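Textile care notebook, September
Entry: pigment fastness and shrinkage, printed bedding, Clesix detergent trial

Started 8:40. Carrying on from the dry rub tests. Purpose of this entry is to get the wash procedure fixed before Hoi-yan Lo orders the next lot of fabric, and to write down what went wrong with the first shrinkage numbers so they don't get copied into the summary.

Swatches are cut from the Bavel roll, all from the same end. Marking is now with thread, stitched. Laundry pen bled on the earlier set and stained the adjacent multifiber strip, which then read as dye transfer. Witold Bednarek caught it when the stain lined up with the lettering. Those readings are struck out, not deleted.

Conditioning: swatches lie flat overnight before the first measurement. Bench marks 200 mm apart, both directions, measured with the steel rule. The plastic rule is off by enough to matter and should go in the drawer with the sewing stuff.
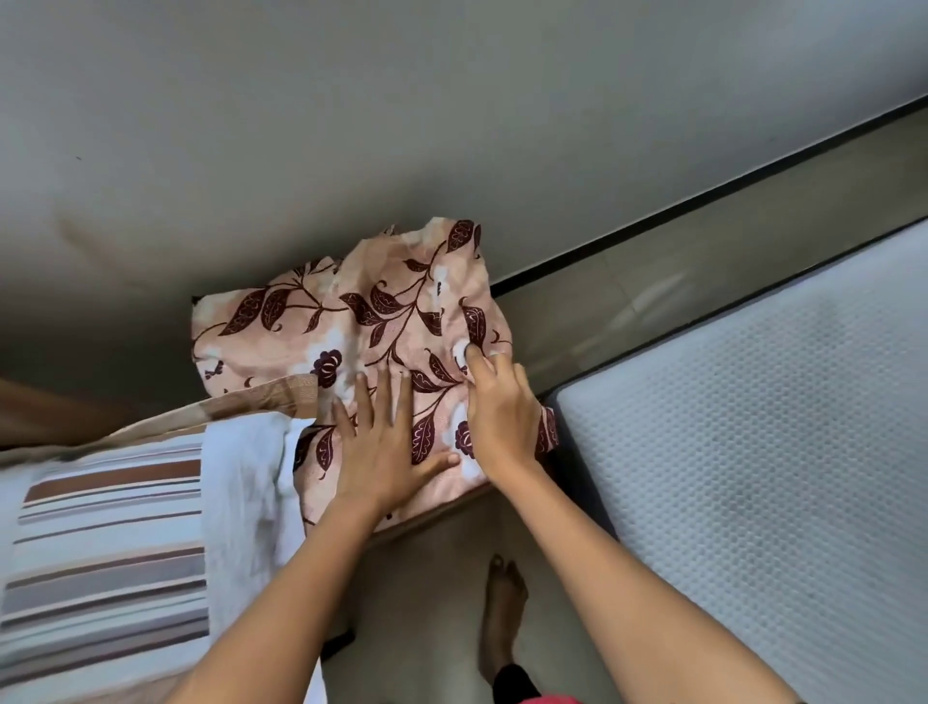
Floral print, peach-pink ground, maroon leaves. Bunched along the upper edge.

Wash conditions, set A: warm cycle, normal spin, Clesix at the label dose, no softener. Ballast is plain white cotton. Set B is the same with the dose halved. Yu-ting Chien wanted a set C with cold water only, and I agree, but the cold fill on the second machine is slow and the cycle timer doesn't wait for it, so the bath ratio would be different. Set C is parked until the inlet screen has been cleaned.

First shrinkage figures for set A were too high in the warp. I had measured straight from the line. The cloth had dried with creases across the marks and I read the chord. After re-wetting, laying flat and leaving to dry without tension, the same swatches gave figures in line with set B. Procedure changed as follows:

Dry flat on mesh, not on the line.
Smooth by hand from the center outward. Do not pull at the corners.
Leave one hour after it feels dry.
Measure each pair of marks twice. If the readings disagree by more than 2 mm, smooth again and repeat.
No ironing at any stage before measurement.

Eoin Mac Mathúna asked if hand smoothing adds stretch of its own. Fair question. He and I each did the same swatch without seeing the other's numbers and we agreed within reading error. One swatch is thin evidence. To be repeated with a looser weave, where I would expect trouble.

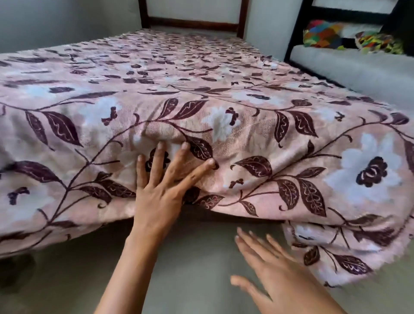

Color change

Gray scale ratings under the lamp cabinet, blinds down. Pale grounds are harder to rate than dark ones, and prints are worse than solids. The eye goes to the dark motif and averages over the ground. Using a gray card mask with a small window helps. Rate the ground and the motif separately and record both. A single overall grade hides the case where the motif fades and the ground picks up the loose color.

Set A, dark areas: slight change, all swatches. Set A, ground: no change I would defend. Set B, the same within half a grade. On this evidence the dose makes no difference to color at this temperature. It may make a difference to soil removal, which we haven't looked at.

The Zatano lamp has over 100 hours on it since the last check. Ratings stay provisional until it has been compared with the spare. Ljubica Krasniqi has the spare.

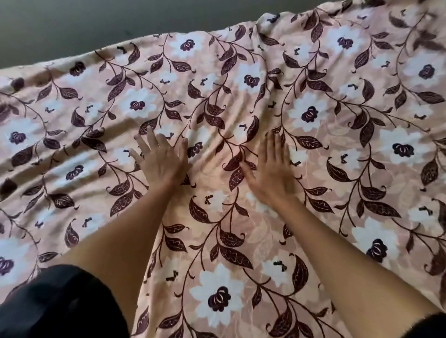 The other open point is cumulative washing. One wash tells us very little about how household bedding ages, and the pigment binder usually gives way by abrasion at the folds before the open areas show anything. I'd like five washes minimum with a rating after each, folding the swatches the same way every time so the wear lands in the same place. Fold in half lengthwise, then in thirds. Write the fold pattern on the bag.

Bag 209 is missing its control. It is probably in with the Yuen samples, as both went through the cutter together. If it doesn't turn up, drop the bag from the set. A control cut later from the other end of the roll won't do.

Detergent lot number still to be copied from the drum into the front of this book.

Machine 1 door seal is weeping at the bottom. Wiped it down, no effect on the fill level that I can measure. Reported.

To do:
Clean inlet screen, machine 2, then run set C.
Get the spare lamp back and compare.
Repeat the smoothing check on loose weave, two operators.
Look for the 209 control.
Ask Hoi-yan to hold the order until the five-wash set is in.

Stopped 4:15. Set B left on the mesh, to be measured in the morning.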